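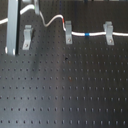
Chapter 9

The Table Comes First

Most people who walk into an optics lab for the first time look at the lasers. The people who work there look at the table. You will spend this course bolting things to a sheet of metal full of holes, and the quality of your results will depend on that sheet far more than on anything you were excited to unpack.

The sheet is called a breadboard, a name borrowed from electronics, where it was borrowed from kitchens. It has never been near a loaf. Its job is to be flat, stiff and dull. The tapped holes sit in a regular grid so that a post you put down today can be put back in the same place in August, after somebody has "just moved it for a minute." The dark finish keeps down stray light, though it does not get rid of it. Even a matte plate will throw back a pale streak if a lamp catches it at the right angle, and a detector has no idea which light you meant it to see.

Then there are the cables. A cable is the one part of a setup that no drawing shows and every setup has. It leaves the rail in a lazy curve, climbs over a post, and drops wherever gravity prefers. It also tugs. A mirror mount that has been lined up all morning can be undone by a cord with a little spring left in it. Put a colored band on each cable before you route it, and write down what the color means -- red is a fine choice until you have four of them.

Teodoro Figueroa, who ran the teaching lab at Skumness, kept a notebook of student faults. The entry for 10/5/19 reads, in full: "Beam drifting. Checked laser, lens, software. Cable." We will return to his notebook in Section 9.3, where the entries get longer and less polite.

Before you read on, find a bare stretch of breadboard and screw in one post by hand. Tighten it, then push the top sideways with a finger. However firm it feels, it moved. The rest of this chapter is concerned with how much, and the first step is to measure the post.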